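I've been running the Merkus two-arm learning kit for a couple of months now, and since January I've used it to try the Kuroda recipe — the training method everybody on the Jistisbridge forum keeps arguing about. So this is half a review of the kit and half a review of the idea.

The idea is pretty simple. You steer both arms through a job by hand, over and over, and the model learns from the recordings. Kuroda's twist is that you throw in short clips of fixing mistakes, too. I recorded 300 full runs of my desk job (pens, scissors and a screwdriver into a mesh cup) and then added 107 of the fix-it clips.

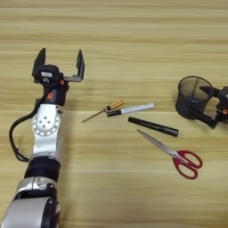
Do the fix-it clips make a difference?

They did for me, more than any setting I changed. With full runs only, a missed grab usually ended the attempt. With the clips added, the arm backs up and tries again, and my failures in the last batch of tests dropped to 13.

Scissors are still the worst! I swear the model hates them. Markers are easy, and the screwdriver is fine as long as it isn't lying right up against something else.

As for the kit, I like the grippers a lot and the steering handles are comfy enough for a long evening. The Endport software is my main gripe — it took forever to load once I got past 1,132 saved files, and the search box is useless. I'd also like a better way to keep the cables tidy.

Four stars from me. I'm doing spoons next, with the same recipe and a lot more fix-it clips.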